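Chapter 11
Knit Fabrics and Dimensional Change

A woven cloth holds its shape because its yarns cross at right angles and lock. A knit is built from loops, and loops move. When a jersey is stretched along its width, each loop widens and shortens, so the fabric loses length. This chapter treats that exchange and the shrinkage that follows laundering.

Section 11.1 defines course, wale and stitch density. Section 11.2 covers relaxation shrinkage — the release of strain put in during knitting and finishing. The worked problems use the Kulthorpe data set, in which Halima Akpan measured 46 jersey samples before and after washing.

Creasing is taken up in Section 11.4. A crease forms where fibers on the outside of a bend are stretched and those on the inside are compressed.
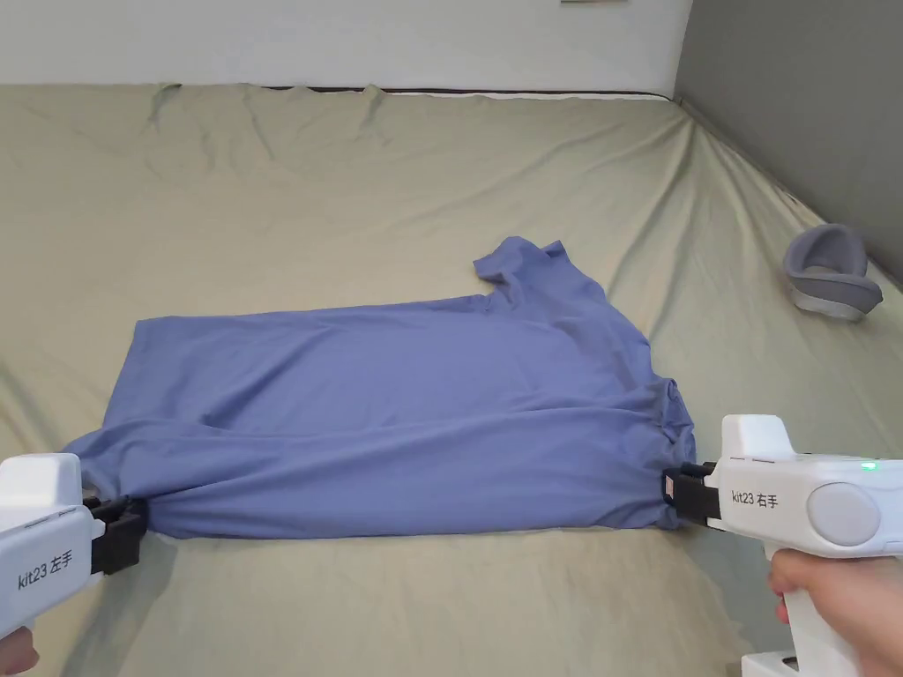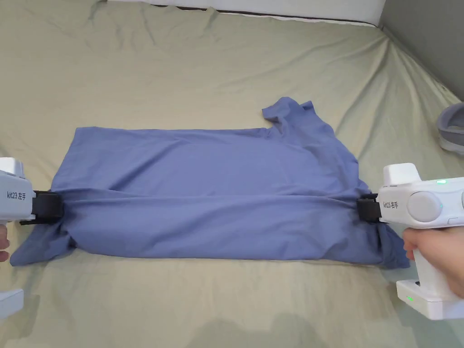

Folds and creases in a T-shirt.

Recovery depends on fiber type, moisture and the time spent under load. Readers who have not studied bending stiffness should review Chapter 10 first.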